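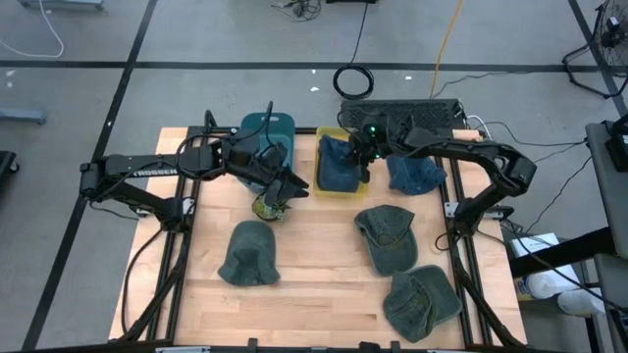 Stirnia Wood Oil for Worktops and Tables

Stirnia is a clear oil for indoor wood that is used every day: kitchen worktops, dining tables, workbenches and cutting boards. It goes into the wood and leaves a low, soft shine. We mix it in our small shop from linseed oil and a little beeswax, and we sell it in one size, the 200 ml can.

Item number: 707
Color: clear, makes light woods a little warmer
Smell: mild, is gone after some days
Goes well with: Moges cotton cloths (sold separately)

How to use

Sand the wood along the grain and wipe off the dust. Shake the can well. Put a thin layer on with a cloth and let it stand for 20 minutes, then wipe away everything that the wood did not take. The second layer can go on the next morning. On butcher block, please oil also the end grain, which drinks more than the top.

Give the table five days before you put a wet glass on it. It can be used carefully before this time.

Important: cloths with linseed oil can catch fire by themselves. Lay them flat outdoors to dry, or keep them under water in a closed metal can.

Questions from customers

Can I use it over varnish? No, the varnish must be removed first.

Does it work on oak? Yes, but try it on the underside before. Oak becomes darker than maple or beech.

How often must I repeat? For a kitchen, we oil again in spring and in fall. A desk can wait longer.

Orders before noon leave our shop the same day. For larger cans, please write to Eusebio Mamani in the Stirnia office.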